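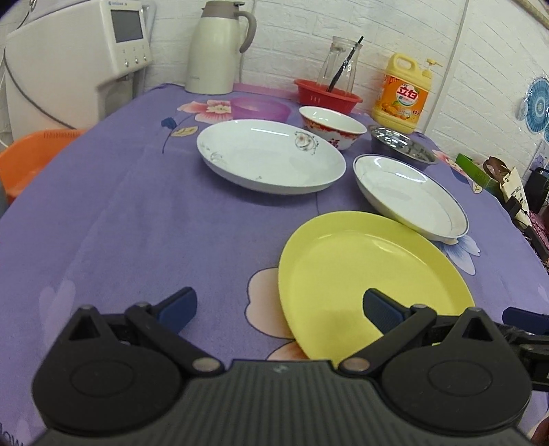 Table setup, hand gripper over the yellow plate. Blue pads.

28 June 2020

Equipment plan for the September order. Writing this down before I lose the thread, will tidy into the spreadsheet later.

Where we are: 4 hand grippers on the shelf, one of them with a sloppy left linkage. Want to get through the dish work (plates, bowls, stacking, moving to rack) without stopping every time a pad goes. Currently we stop every time a pad goes.

Pads first. Cheapest line on the list and the one that holds us up. The blue ones are OK on flat rims. Shallow plates lying flat are the hard case, you need to get a pad over the rim and the other one under and there's not much room under. Propped plates easier, the edge is already up. Would like two hardnesses to compare before commiting to a big box of either. Prinham sells the pads by the sheet and cut to size. Cut to size costs more but last time we cut our own and the edges came out ragged and peeled. So: cut to size. Ask if they will mix hardnesses in one pack.

Prinham quote: 142 for the mixed pack if they'll do it, no shipping listed. Ask about shipping.

Grippers. Two options.

Cindargate — same pattern we have now, two finger linkage, same hubs, same pivot screws. 506 each. Spares fit what we've got. Lead time bad, they would not give me a week, just "late summer". If we want them for September the order has to go in now-ish.

Mac Carthaigh — lighter body, fingers a bit longer, closer to what I'd want for reaching into a deep bowl. Price not in yet. None of our spares fit. Would mean a second drawer of screws and a second set of pad shapes, and people WILL mix them up. Also have to redo the calibration sheet for a different finger length.

Leaning Cindargate, two units, plus one spare linkage set for the bad one. Would still like a loaner from Mac Carthaigh for a couple of weeks. Send the email Monday. Don't promise anything.

Note on the linkage — checked the sloppy one again. Not the pad, not the hub. Play is at the pivot. Tightened the screw, went stiff, backed it off, sloppy again. Probably the bushing. If Cindargate sells bushings on their own we can skip the full set. The parts list I have is the old one and doesn't break it down. Ask.

Arm. Still want the arm on this year's budget and still don't think it fits. Memon's number covers the arm and controller, nothing else. No mount, no guarding, no install. And a rounded table is no use for clamping a base to, so add a stand. Add floor fixings. By then it's next year's money. Put it on the plan as "deferred", keep the quote alive. Ask Memon how long the price holds.

What I don't want is to buy the arm and then have nothing left over for grippers and props. Hand units give us something to work with now. Same finger geometry later on the arm if we stay with Cindargate, another point for them.

Props. Need a proper line for this, it has been coming out of petty cash. We want dishes that differ: flat, deep, oval, metal, plastic, porcelain. Shiny steel ones especially, the insides throw light back and I want more than one finish. Plain pastel dishes on a busy flowered cloth is a good hard background, keep the cloth, get one or two others just as busy. Patterned rims too. Secondhand shop is fine for all of it. Budget 128 for the lot and stop there.

Also props but not dishes: baskets with slots, jars, brushes, pump bottles. Long brush leaning out of a jar is a nice awkward shape to pick. Want more of that kind of thing. Not buying soap specially.

Table. Keep it. Thought about asking for a flat bench with square corners, then thought no, kitchens have round tables and stuff pushed up against the wall. Bench can come with the arm.

Stuff I keep forgetting to put on the list:
- thread locker, the weak kind
- hex drivers that fit the pivot screws, the good one has walked
- labels for units, tape falls off
- a case for carrying the units, not the cardboard box
- foam for inside the case
- wipes for the pads. check they don't harden the rubber

Order of spending if it gets cut (it will get cut):
1. pads
2. spare linkage or bushings
3. props
4. first new Cindargate
5. second new Cindargate
6. case
Arm isn't on this list, see above.

If only one new gripper gets approved, fix the sloppy one properly and retire nothing. If none approved, bushings and pads and we carry on with what's on the shelf.

Open questions
- does Cindargate discount for two? didnt ask
- are replacement pads the same width as ours? measure ours before ordering, measure a new one not a worn one
- Mac Carthaigh loaner, who pays return shipping
- does the pad pack count as consumables or equipment. If consumables it comes out of the other pot and we get the case back

Currency — all three figures are before tax. Last year's sheet mixed them and it made a mess. Before tax everywhere, tax in its own column.

Next: email Prinham, email Cindargate (bushings, lead time, two-unit price), email Mac Carthaigh, chase Memon re price hold. Measure pads. Then the spreadsheet.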